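Liapis Drawer System: Fitting Your Pan Drawer Dividers

Section 6: Laying out and installing the dividers
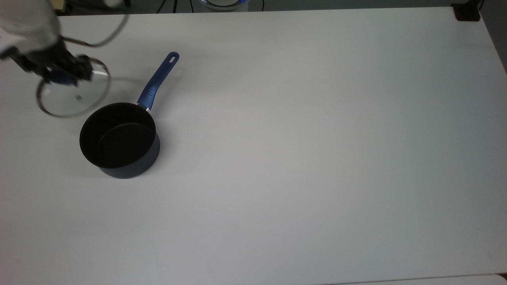

Small saucepan and glass lid with a blue knob.

You're at the fun stage now! The runners are in, the drawer glides, and you get to decide how your kitchen is going to work.

1. Empty the drawer and wipe the base with a dry cloth.
2. Set your pans inside and shuffle them until you like the layout (try the heaviest ones at the back first).
3. Mark each divider position on both side rails with a pencil.
4. Clip the left end of the divider into its rail, then press down on the right end until it clicks.
5. Fit the lid rack along the front. It holds up to 6 lids, standing on edge.
6. Open and close the drawer slowly, twice, and listen for anything rubbing.

Note: Dividers move in steps of 15 mm. If a pan falls between two steps, choose the wider one.

Note: Nimier side rails fit too, but you'll need adapter kit 2576.

Caution: Do not drill through the drawer base. The soft-close unit sits right underneath.

Caution: Keep fingers clear of the rail when pressing the divider down.

Got a corner unit? Lucky you, those hold loads! Go to Section 7.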